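Section 4. Making Up the Bed and Dealing with What Was Left on It

By now the Brastico bed base should be standing level, with the headboard bolted on and no spare bolts rolling about the floor. If there are spare bolts, go back to Section 2 and look pleased about it. This section covers the bedding, the pillows and the clothes that have gathered on the bed while you were busy with the Allen key.

You will need:
The mattress, unwrapped
One fitted sheet or duvet cover
2 pillows with their covers
Hangers, wire or otherwise
A cup of tea, kept off the bed

4.1 Clearing the surface

1. Take everything off the mattress, including the instructions.
2. Sort the clothes into things that hang and things that fold. Silky items hang. They will only slide off a folded pile and spend the night on the floor.
3. Undo any buttons at the neck before bringing the hanger near. Forcing a hanger through a closed collar is quicker, once.

4.2 Hanging a loose or slippery garment

1. Hold the hanger by its hook in one hand and the garment by the shoulder in the other.
2. Feed one end of the hanger in from the neck opening, then the other.
3. Square up the shoulders and let the edging fall straight. Contrasting trim shows up a crooked job from across the room.
4. Move it to the rail with both hands until you trust it.

CAUTION: Thin wire hangers can snag fine fabric. Run a finger along the wire and round the twist at the neck before use.

4.3 Sheet and pillows

1. Fit the sheet at the headboard corners first, then the foot. If the last corner refuses, you have it sideways. Everybody does this.
2. Smooth from the middle outwards. A little drape down the side of the base is allowed and hides the join.
3. Stack the pillows with the flatter one at the bottom and the puffier one on top. Press the top one down gently to settle it.

Yellow garment on a wire hanger; two pillows, stacked 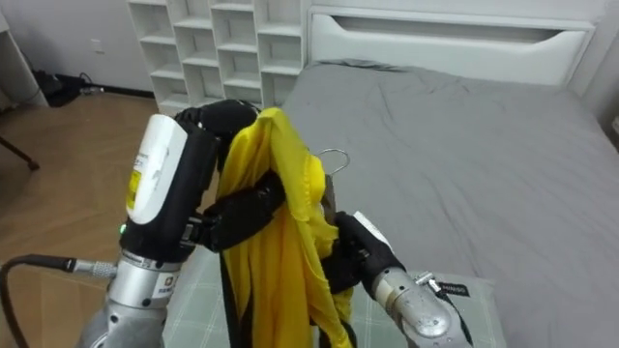
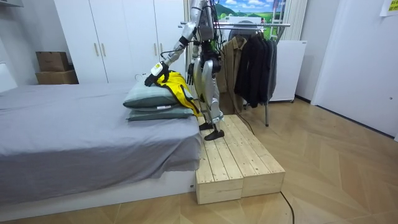

4. Turn the open ends of the covers away from the door. This has no structural purpose whatever.

NOTE: The Clolness pillow cover has piped edges. Line the piping up with the seam of the pillow inside, or the corners will poke out like ears.

4.4 Leaving it alone

Give a new mattress roughly 4 hours to fill out before anyone sleeps on it. Sitting on the edge to admire your work counts as use. Keep heavy boxes, suitcases and relatives off the slats until you have been round every bolt a second time – the Miranda headboard in particular likes a further quarter turn after its first week.

CAUTION: The base is tested to a load of 300 kg, spread evenly. Jumping is not spread evenly.

If the sheet rides up at night, check the depth of the mattress against the label on the sheet packet. If the pillows migrate, that is a matter between you and the pillows.

For replacement slats, quote part 3209 and say which side of the bed has given way. Section 5 deals with the bedside drawer, and you may want a fresh cup of tea for it.

Brastico Bedroom Furniture, Catham | Customer help: see back cover | © Brastico | Back to top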